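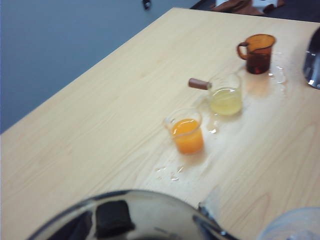 ¡Qué gusto da servir zumos y refrescos caseros en la mesa de madera clara, y qué rápido se llena todo de gotas! Después de muchos veranos preparando jarras para media familia, estos son los trucos que más me han servido.

## Al servir

- Llena los vasos con pico solo hasta dos dedos del borde. Caben menos sorbos, pero se vierte de maravilla.
- Sujeta la jarra por el asa y acerca el vaso a ella, casi tocando.
- Corta el chorro con un giro de muñeca - parece una tontería y ahorra medio rollo de papel.
- Deja las bebidas oscuras para el final, que son las que más manchan.

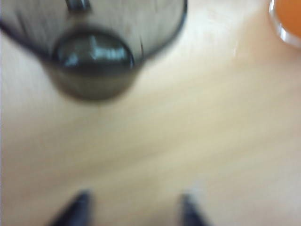
*Recipiente oscuro y translúcido, con algo naranja al lado.*

## Si se derrama

Nada de arrastrar el trapo. Pon un paño de algodón encima del charco, cuenta hasta 20 y levántalo. Luego repasa con otro paño humedecido en agua tibia con 2 gotas de jabón, siempre siguiendo la veta, y seca enseguida. El zumo de naranja deja un pegajoso traicionero, así que pasa la mano al terminar: si resbala bien, ¡lista! 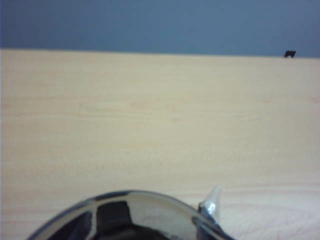

Para los arañazos finos me encanta la cera de abeja. Una capa muy ligera, 8 minutos de espera y a frotar con un calcetín viejo (los de lana sacan un brillo precioso). Yo lo hago en agosto, con las ventanas abiertas, y otra vez antes de Navidad. Prueba antes en una esquina escondida, sobre todo si la mesa lleva barniz.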